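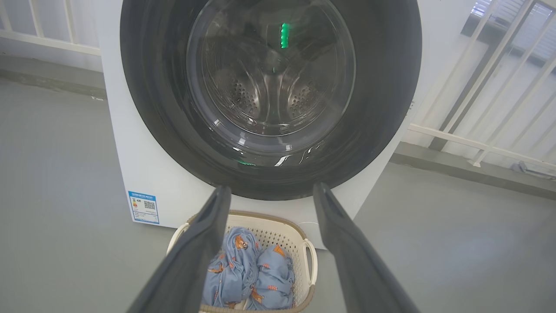
Front loader, basket on the floor, gripper open over the bear-print fabric.

Laundry robot tips: house rules that keep everyone happy
Posted 2023-11-01 by Savvas Kouris

I love a laundry day with an arm on the job! After a long winter of tinkering I've settled on a few rules for home set-ups, and most will suit whatever brand you run.

Park the basket square to the washer door. Mark the spot with masking tape so it goes back in the same place every load.

Lattice baskets are great, but check the holes for poked-through socks and straps before you start.

Open the gripper fully before it goes anywhere near the basket. Slow speed inside the rim, normal speed outside it.

Keep cords off the floor where the base travels. If one has to cross low down near the machine, clip it back and add it to your no-go map.

Kids and pets stay behind the line while the arm is live. My mate Ferhat Aksoy painted his line bright yellow and it looks fantastic.

Pockets are still a job for people. Coins, tissues, hair clips, the lot.

Stop button: within reach of whoever is home, tested every 2 weeks. Write the date on the wall.

Wipe the finger pads with a damp cloth, no fabric softener anywhere near them. I swapped mine after over 3,000 picks and the difference on thin cotton was brilliant.

Next up in December: pegging out, and why I've given up on fitted sheets (for now!).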